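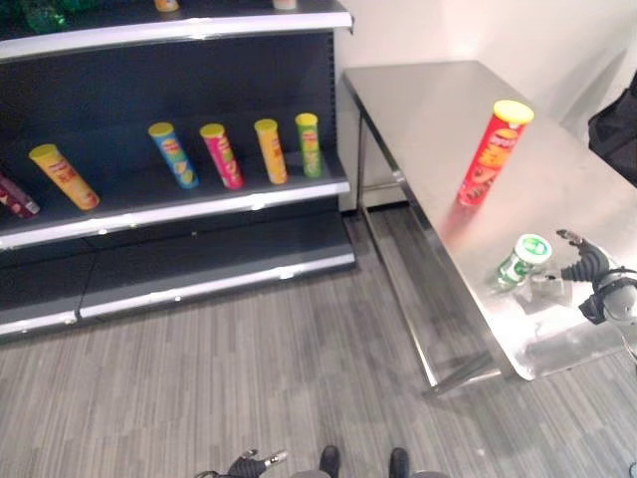
Is the Bonivel shelf-stocking service worth the money for a small shop?

It depends on how many tubs, tins and packets you put out in a week, and on whether you've got anyone willing to babysit a robot for the first few days. For us it's been a cautious thumbs up, with a fair bit of grumbling along the way.

June 2023

So, a bit of background. I run a snack and drinks shop, a small one, with a stockroom the size of a generous cupboard. Back in December I got so fed up with restocking crisps that I started looking at hiring a robot to do it (my family thought I'd lost the plot). Most of the firms I rang weren't interested in anything smaller than a supermarket. Bonivel was. They rent you the whole thing, two arms, proper fingered hands, software, somebody on the end of a phone, and you pay £297 a week with a trial of 14 days to begin with. I did the trial, then signed up for longer, and this is what I think of it so far.

Setting up took most of a morning. You need a table near the shelf for it to pick from, and it has to be a height the robot is happy with. I'd planned to use our old folding one and was told no, too wobbly. We ended up with a stainless steel one, which wipes down nicely but is very shiny, and I do wonder if the reflections bother the thing, because it seemed to dither more over stuff on the steel than it did when I put a tea towel down first. Bonivel's support people said it shouldn't matter. I still use the tea towel when I remember!

Then there's the teaching. You show it each product and where it should live, and it has a go, and you correct it, and it has another go. Crisp tubes were the obvious place to start as we sell so many of them. Upright ones it's very good with. It comes in from the side, closes its fingers, lifts, and off it goes to the shelf, slowly, like somebody carrying a full cup of tea. Tubes lying on their side are harder. The small ones especially, they want to roll, and you can watch it line up its hand, think, back off a touch and line up again. It usually gets there. On a bad day I've leaned over and stood the tube up myself, which I suspect is cheating.

Placing is where I'd knock marks off. It gets the right flavour in the right spot far more often than I expected, but it isn't a neat worker. Tubes end up leaning this way and that, and if you're the kind of shopkeeper who likes every label facing front (I am, sorry) you'll be going along behind it straightening up. There's a setting called Tidy Pass that's meant to sort this. It helps a bit and makes everything take ages, so I leave it off during the day and run it after closing.

Noise is fine. A whirr, a click from the fingers, nothing you'd hear over the fridge. It copes with our carpet tiles, which I'd been worried about. Customers love it, kids most of all, and I've had to put tape on the floor so they don't get in its way.

The app is dreadful. I don't know who designed it but they've never stood in a shop with a delivery at the door. To change one flavour you go through 7 screens, and if your phone locks halfway you start again. Please, Bonivel, let me do it in one go.

I did look at two others first. Jaker do a cheaper single arm with a simple pinching grip, and it's quick with boxes, but in the demo it kept squeezing the lids on the tubes and I didn't fancy that. Vashisht had the nicest people and a three-month wait. There's also a gadget called the Bronuna, a spring-loaded pusher tray that shoves stock forward on the shelf, no robot involved, and if your only problem is gaps at the front then buy that and save yourself a fortune.

Good bits: gentle hands, decent support, happy with odd sizes, quiet.

Bad bits: the app, the slowness, the wonky rows, and the price once the trial runs out.

I'd give it 3 and a half out of five, going up to four if they fix the app. We're keeping ours through the summer, and next I want to try it on glass bottles, starting with the ones I don't mind losing.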